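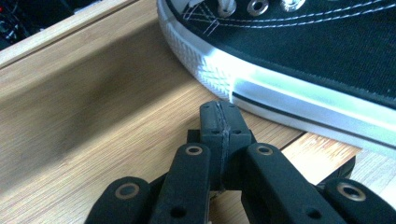

Page last changed: April, 16:20

Pekano-Home mailing list, archive of messages
Message 193 in this folder
Subject: Re: Shoe rack on carpet, and what to do with canvas shoes
In reply to: Shoe rack on carpet, and what to do with canvas shoes

Hello all,

I am sorry that my answer took a while. I wanted to try some things at home before I write. First I quote the part I am answering, so that people who deleted the old mail can follow.

> We moved in April and the new hall has carpet right up to the door.
> Our old metal rack leans forward on it and the shoes slide down.
> I am looking at the Gisler rack (three shelves, bamboo), but I
> worry that it will have the same problem, as the legs are thin.
> Does anybody have one on carpet?
> Second question. My canvas high-tops get out of shape after one
> season on a shelf, and the laces look gray. Do you keep them
> laced or unlaced? Do you put anything inside?
> And a third small one: do you put shoes with heel or toe to the
> wall? In our house there are two opinions.

I have the Gisler rack, and I have it on gray carpet, so I think I can help with the first question at least.

The legs are slender and round, as you noticed. When I put the rack directly on the carpet, it stood, but it moved when I pulled a shoe from the lowest shelf. I did not like this. My solution was a flat rectangular board of pale wood, larger than the rack on all sides. The rack stands near the back edge of the board and in front there remains a free area. I use this area more than I expected. Shoes that I have just taken off, or that I want to clean, stay on the wood and do not touch the carpet.

The board was a leftover piece from a shelf, so it did not cost me anything. If you must buy one, please measure the depth of your hall first. Our door opens over the board with only a small space below it, and with a thicker board I would have a problem.

To put the rack together took me 20 minutes. The instruction sheet has seven drawings and no words. In the fourth drawing the top shelf is shown from below, and I mounted it wrongly the first time. The top shelf is the one with a raised border of lighter strips, and the border must look up. It is useful, because small things do not roll off. I leave all screws a little open until the rack stands on the board, and only then I tighten them.

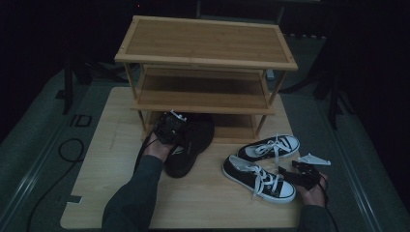

About the canvas shoes

I have black canvas sneakers with white laces, and also a plain black slip-on style that I wear to go down to the mailboxes. They need different treatment, at least in my opinion.

For the sneakers I keep the laces in, but I open them in the upper part, so the tongue can be pulled forward and air can come inside. When the laces are gray, I take them out completely and wash them by hand in a bowl with a bit of soap. I tried the washing machine once and they came back with a knot that I had to cut. If you take them out, look first at how they go through the eyelets, as there are more ways to do it than one thinks.

For the shape I use paper, the kind that comes in packages, but only in the toe and not too tight. The high part around the ankle is what falls over first. I do not have a perfect answer for it. Laying the shoe on its side is possible when you have space, and the ankle part then stays flat without a fold. Standing up, mine makes a fold after six weeks or so.

The white rubber at the toe and around the sole I clean with a damp cloth. I bought Herketti paste for this and it works on the rubber, but keep it away from black canvas – it leaves a pale mark which is hard to brush out. An old toothbrush is good for the lines of white stitching. Go along the stitches and not across.

The slip-on is easy. I wipe it and put it back.

Heel or toe to the wall

In our house we also had two opinions. I prefer the heel to the wall, so that I see the toe and know which shoe it is. My argument was that with black shoes all the heels look the same from above. The other opinion was that you take a shoe by the heel, so the heel must be in front. This is also true. Now sneakers go with the toe to the front and everything without laces as each person likes.

One more remark about the shelves. I try to keep the middle one free in the evening, for guests or for shoes that come in late. The middle shelf is set under the top one and the space is not very high, so please measure your high-tops before you plan to stand them there. The Cimard rack, which was discussed here before, is said to have more height between the shelves, but I did not see it myself and cannot compare.

I have also a question to the list. Does anybody treat the bamboo with oil? The brown color of mine is warm and I like it as it is, but the lowest shelf gets the most dirt and I wonder if it should have some protection. I would be glad to hear which oil, and if it smells for a long time, because the hall has no window.

With kind regards to everybody,
from the third floor

--
Pekano-Home: questions and answers about small rooms
Please quote only the lines you are answering.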